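Brorstead to Open Repair and Reuse Center in Flores This April

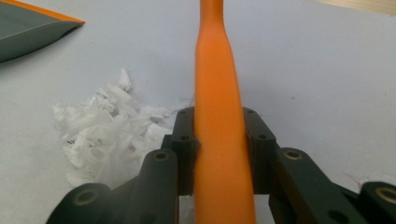 By the Brorstead Communications Team
Media and Community Relations

FLORES – Brorstead, the regional household goods recycler, will open a repair and reuse center in the Flores district in April. The center will take in small appliances, kitchenware, garden tools, toys and sporting goods, fix what can be fixed, and sell the results at low prices in a shop on the same site.

The building on Canal Road was last used as a furniture showroom. Brorstead signed a lease on it last year and has since replaced the roof, added a loading door on the north side and put in new wiring for the workshop. The sales floor takes up the front half. The workshop, the sorting area and a small classroom are at the back.

Residents of Flores and the neighboring town of Brisden will be able to drop off items without an appointment during opening hours. Staff will check each item at the counter and tell the owner whether the center can accept it. Items that cannot be repaired will be taken apart for materials where possible.

The center will not accept mattresses, paint, car tires, gas cylinders or large refrigerators. These should still go to the Brisden transfer station, which keeps its current hours and fees. A full list of accepted items will be posted at the drop-off door and on the Brorstead website before opening day.

Brorstead ran a trial of the program in Brisden over the past year. In that time the company took in 1,000 items from households. The most common were toasters, floor lamps, cordless drills and children's bikes. Many had simple faults such as a worn cord, a blown fuse or a missing screw. Printers proved the hardest to deal with, and the company has decided not to accept them in Flores for the time being.

The trial also showed that people wanted to know what had been done to an item before they bought it. Every repaired item sold in Flores will therefore carry a paper tag listing the fault, the work carried out and any parts replaced. Electrical goods will be safety tested before they go on the shelf and will come with a 98-day return period. Other goods can be returned within the same period if they break in normal use.

Stock records and tags will be handled through Zundeo, an inventory system already in use at the Brisden site. Shoppers will be able to look up larger items online and ask the shop to hold them until closing time the next day. Smaller items will be sold in person only.

The classroom will host evening repair sessions beginning the month after opening. The first sessions will cover sewing machine care, bicycle brakes and lamp rewiring. Tools will be provided, and people are welcome to bring an item of their own to work on. Places must be booked at the counter or by phone. Children may attend with an adult, except for sessions that involve electrical work.

Five full-time positions have been created at the center, two of them in the workshop. Hiring for the workshop is complete. Applications for the sales and sorting positions are still open, and forms are available at the Brisden site. Experience in retail or warehouse work is helpful but not required. Training will be given on site.

Parking is available behind the building, with entry from the side street. Drivers dropping off items should use the marked bays next to the loading door, where stays are limited to 15 minutes. The front entrance has step-free access, and there are bike racks beside it. The Flores crosstown bus stops across the street.

The drop-off door will open at 8 a.m. and the shop at 10 a.m. Both will close at 6 p.m. The center will be closed on public holidays.

About Brorstead

Brorstead collects, sorts and resells used household goods. It operates a sorting and repair site in Brisden and provides collection services to apartment buildings and small businesses in the area.

Media Contact

Brorstead Communications Team
Brisden office
Requests for site visits before opening day should be sent to the office in writing.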